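Workshop > Tips > Grippers and soft stuff

I've been teaching grippers to fold laundry on my own bed for a while now, and I've ended up with a few house rules (my Wetamo notebook is full of them!). Spread the sweater flat first, sleeves out, and take the cuff by its very edge. Wipe the pads every 8 folds, fuzzy knits shed like crazy.
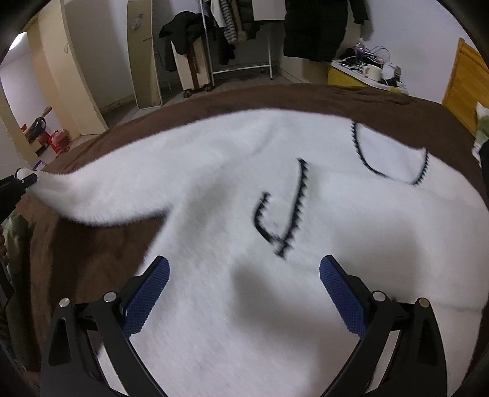 Gaspard Vasseur wrote in to say he'd go further and write the stop rule down before anything moves: two snags and you quit for the day, no arguing. I like that one, so it's on my wall now – right next to the one about keeping fingers clear while the jaws close.

Questions? Write to the Prandlow workshop page | © Prandlow | Back to top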